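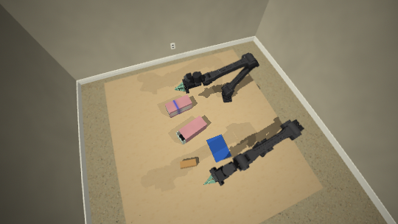 Two simulated arms with pale teal grippers over the test surface, with the pink boxes, the blue piece and the orange block.

Jalov, 17/08/2023

This post records the results of a comparison between two gripper controllers, carried out entirely in simulation. The first, Flatbridge, closes the fingers to a commanded width. The second, Kaimal, closes them until a set resistance is met and then holds. Both were run on the same pair of arms, with the same finger shape and the same set of small objects, so that any difference in outcome could be assigned to the controller.

Each controller was given 400 pick attempts. Starting positions of the objects were varied between attempts, and the same list of positions was used for both. An attempt was counted as successful if the object was lifted clear of the surface and set down again without being dropped. The two arms were scored separately.

Kaimal completed 93 percent of its attempts. Flatbridge did less well, and most of its failures involved the small orange block, where an error in the estimated width left the fingers either short of contact or pressing too hard. The pink boxes gave little trouble to either controller when approached across the narrow side. Approached near a corner, they tended to rotate in the fingers, and Kaimal's slower closing was an advantage in those cases.
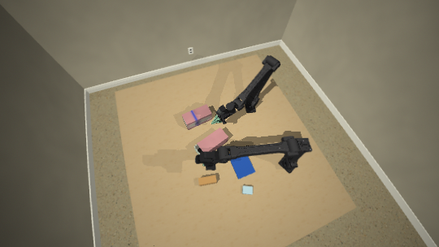
Spacing proved more important than had been expected. When two boxes lay close to each other, a finger entering the gap could push the neighboring box before the grasp began. Slender fingers reduce this problem but do not remove it. A wider opening before descent made matters worse, and the opening width was therefore fixed for the remainder of the trials.

Speed favored the other side. Flatbridge closed in 400 milliseconds, while Kaimal required 700. For a single pick the delay is minor. In a long sequence with both arms sharing one surface, it affects how often one arm must wait for the other to leave the area.

There were also 19 attempts in which the simulator reported contact forces that could not be correct. These were repeated with a smaller time step, and the repeated values are the ones used here. Readers working with Brundero for scene setup should check this setting before comparing grip forces, as the default is too coarse for thin fingertips.

Kaimal will remain the controller for small objects. A second comparison, with softer fingertips and the same list of positions, is planned for November.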